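Wanted: people who grew up plain, or nearly, to talk to us about Sunday visiting
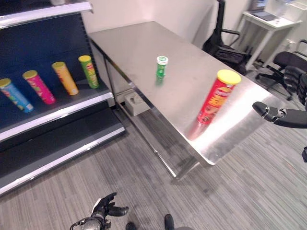 We are looking for people raised in Amish, Old Order Mennonite, Hutterite or similar communities who would be willing to sit down with us and talk about visiting. By visiting we mean the ordinary business of turning up at someone else's house after church, or on the off Sunday when there isn't any, and staying until the cows object.

It is an odd thing to study, and we have been told so by several people who study odder things. Shelves have been filled on buggies, bonnets and barn raisings. There is a fair amount on shunning, some of it written by people who seem to have enjoyed the research a little too much. On who goes to whose house, how they know they are expected, what gets put on the table and how anybody manages to leave again without a telephone call to arrange it, there is next to nothing. We would like to fix that before the people who remember how it was done in the fifties and sixties are no longer around to be pestered.

The project is called Risteo and is run by Mernov, a small independent research group with an interest in religious communities and a modest grant. Interviews will be recorded, typed up and, with your agreement, kept in the reading room at Movden, where anyone with a pencil and clean hands may consult them.

Who we want to hear from

You might be a current member of a plain church whose ministers have no objection to your talking to us. You might have left years ago, on good terms or otherwise. You might never have joined, having had a good look at it at seventeen and thought better of the idea. You might have married in, which is rare, and about which we have a great many questions.

We would especially like to hear from:

People from small or short-lived settlements, including ones that no longer exist.

People who moved from one settlement to another and had to learn the visiting rules all over again.

Former hired girls, or maids, as some of you will say, who spent long spells in other families' kitchens and saw everything.

Anyone who speaks Pennsylvania Dutch, Plautdietsch or Hutterisch and would prefer to be interviewed in it. We have interviewers for the first two. For Hutterisch we have one interviewer who describes her own efforts as brave.

You do need to be over 18, and to have spent at least part of your childhood in the community you're going to talk about. You do not need to have strong opinions. If you have written a memoir, we are pleased for you, but please don't read it to us.

Who we are not looking for

People who once drove through Lancaster County and had the pie. It is very good pie. It does not count as fieldwork.

We also can't take part in arguments about whether a particular church, bishop or uncle was right. If you left under painful circumstances, you are very welcome, and you can talk about that as much or as little as you like. We will not push, and we will not pass anything on to your relatives, however cleverly they ask.

What it involves

There are 35 places. Each person will be interviewed twice, with a gap of a few weeks in between, because everyone remembers the best thing in the car on the way home. Allow up to 2 hours each time. Most people take less, though one of our trial interviews had to be stopped so that the interviewer could catch the last bus.

We can come to you, within reason, or you can come to us. Interviews can also be done by letter. We mean this quite seriously, as some of the best material we have so far came on lined paper in very neat handwriting, with a recipe on the back. If you use a telephone but would rather not be recorded on one, an interviewer can take notes by hand.

No photographs will be taken of anybody. We won't ask you to wear anything, cook anything or stand beside a horse.

What we'll ask

Nothing alarming. How far did your family travel to visit, and how was it decided? Were there houses you dreaded? Did the men and women sit apart after the meal, and what did the children get up to while nobody was looking? How did visiting change when someone was ill, or newly married, or in trouble with the church? What happened when English neighbours dropped in at the wrong moment? (English here means anyone who isn't plain. If you are Welsh, please bear with us.)

There is also a short set of questions about letters and circle letters, and one about popcorn, which has come up so often that we can no longer ignore it.

Payment and expenses

We pay a small thank-you fee for each interview, along with travel costs at the ordinary rate. If your conscience or your church would rather you didn't take money, we can give the same sum to a school fund or a medical aid fund of your choosing, or simply say thank you and go away. You will get a typed copy of both interviews and may cross out anything you like. People do. One gentleman crossed out his brother entirely.

You can withdraw at any time until the interviews are placed in the reading room, and you don't have to tell us why. Names are changed unless you ask us to leave yours alone. We are aware that in a settlement of 17 families a changed name fools very few people, so we also go through each interview with you for anything that would give you away, such as the colour of the barn or the business with the goat.

How to put yourself forward

Write to Risteo, care of Mernov, or leave a message at the Movden front desk. Tell us where you grew up, in what sort of church, and the best way to reach you. Half a page is plenty. If you are writing on behalf of a parent or grandparent, please check that they know about it first. We had an awkward afternoon over that once.

Interviews begin in August and carry on until the places are filled. We'd like a spread of communities and ages, so it isn't strictly first come, first served, but writing early does no harm. Everyone who writes will get an answer, by post if that is how the letter arrived.

If you know of someone who'd be right for this but who would never in a hundred years see a web page, please print this out and take it round to them. Stay for coffee – and do let us know how long it took you to get away.

Posted 25 Apr 2026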